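Orker Play Kitchen Hire: Frequently Asked Questions

Last updated 6 June 2022

Orker hires out sets of pretend food, small pots and cooking things to nurseries, playgroups, libraries and anyone running a children's party. We are based in Skerivthorpe. The answers below cover what we are asked most often by email and at the counter.

What do I get in a set?

A standard set has play food, cups, plates, at least one pot or basin, and a few utensils. The contents change a little from set to set. A printed list is taped inside the lid of every crate, and that list is the one we check against when the crate comes back.

How much does it cost?

A standard set is £12 for a week or £8 for a weekend. There is a deposit of one week's hire, refunded when the crate is returned and checked. Groups that hire every month can ask for an account.

Do I have to supply a table?

Yes. We only hire out what goes on top. Any steady table at the right height for the children will do. If yours has holes in the top for cables or a parasol, put something over them before you start. Small food goes down them and ends up on the floor.

How should I lay things out?

However you like. Most groups keep the pots together, put the plate and cups where children can reach them and leave the oven at one end. Leave a clear patch in the middle for "cooking", otherwise things get pushed off the sides.

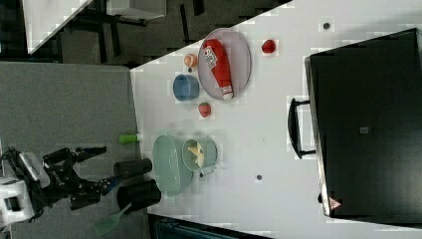

Pots, plate, cups and a toaster oven on a white tabletop.

Can we use a real toaster oven as part of the play kitchen?

Only for older children, with an adult at the table, and never plugged in. Tape the plug to the back of the oven and put it against a wall if you can. Check the door before the session, as some close hard enough to catch fingers. A toaster oven is heavy, so it should stand well away from the edge. We do not hire out ovens ourselves.

Can real food and play food be mixed?

Please don't. Young children will bite a play strawberry if there was a real one on the plate a minute before. If you are serving a snack, clear the play food away first and wipe the table.

Are ketchup bottles and other bottles filled?

No, nothing goes out filled. Please don't add water or paint to bottles, even for messy play. They are slow to dry inside and we have had to throw several away.

What ages are the sets for?

Three and over. The smallest cups and some of the fruit are not suitable for babies and toddlers who still put everything in their mouths. Ask for the Drerketti set if you have under-threes. It has larger pieces only and comes in a blue crate.

How do I clean the set before returning it?

Wash plates, cups, pots and spatulas in warm water with ordinary washing-up liquid, then leave them on a tea towel until fully dry. Play food should be wiped with a damp cloth. Please do not put anything in the dishwasher. Handles have come off that way.

Does everything have to be packed in a certain order?

Big things first. Pots and basins go at the bottom, with cups and fruit inside them, then plates laid flat, then utensils down the side. If the lid won't close, a spatula is usually lying across the top. Don't force it.

What if something is lost or broken?

Tell us when you bring the crate back. A missing cup or piece of fruit is not charged for. Pots and whole plates are charged at what it costs us to replace them. If you find the piece later, post it or drop it in and we will refund you.

Can I buy a set instead?

Sometimes. We sell off older sets each February, when we go through the shelves. They are mixed pieces and may be scratched. You will need to collect.

How do you store that much play food?

We have 800 pieces of play food and 275 pots, plates and cups, all kept in lidded crates by type. Radka Stojanović looks after the stock and can tell you whether a particular item is in before you book.

Who do I speak to about a booking?

Bookings and deposits are handled by Eamon Hennessy. Use the form on the contact page and give your dates, the number of children and their ages. We reply within two working days.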